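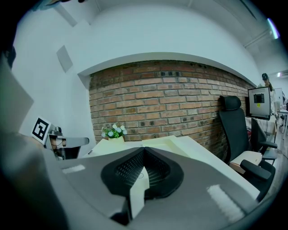
4.3 Recording a practice run with the hand-held gripper

For Brallbridge club members working on the plant pot task. Allow 10 minutes per pair.

1. Stand the plant pot on the table, near the back edge. Leave the flat board where it is.
2. Check that the marker card is upright and nothing is in front of it.
3. Hold the gripper level and point it at the table. Start recording.
4. Wait for two seconds, then move in slowly. Close the fingers on the pot, not on the leaves.
5. Lift, set the pot down on the board, open the fingers and draw back.
6. Stop recording. Write the run number and your initials in the log.

Note: Runs longer than 60 seconds are rejected by the Clomutent upload page. Record them again.

Note: The last run logged before the August break was 972. Carry on from there.

Caution: Keep your own fingers away from the mount while the gripper is closing.

Caution: Push the office chairs clear of the table before you start.

If the upload fails twice, tell Lovisa Tveit and keep the file.

4.4 Naming your files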